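## Cómo armar el presupuesto de dos manos robóticas sin llevarte sustos

¡Vamos con los números! Cuando montamos el puesto de Jormont yo solo tenía apuntado el precio de las manos, y claro, faltaba media lista (cables, repuestos, la mesa...).

1. **Pide el precio por mano y por pareja.** En Bustos nos rebajaron 400 euros por llevarnos izquierda y derecha juntas.
2. **Pregunta por los dedos sueltos.** Se gastan antes que nada. Plevport los vendía a 468 la unidad y Ralivmont a 389, con la misma garantía.
3. **Mira el plazo.** A nosotros nos dijeron ocho semanas, así que si quieres arrancar en mayo, firma en marzo.
4. **Apunta los cables y conectores aparte**, y compra uno de más, que Asnakech Gudeta ya me lo había avisado y no le hice caso.
5. **Reserva algo para objetos de prueba.** Un plato, fruta, vasos: es calderilla, pero mételo en la hoja.

Mitali Weerasinghe me pasó su plantilla con una columna para el envío y otra para la aduana, ¡cópiala tal cual! Yo reviso la mía cada vez que llega una factura.

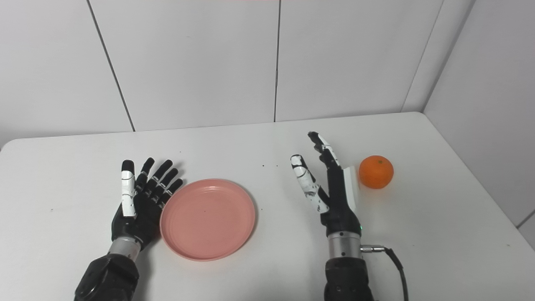 *Las dos manos en la mesa, con el plato rosa y la fruta.*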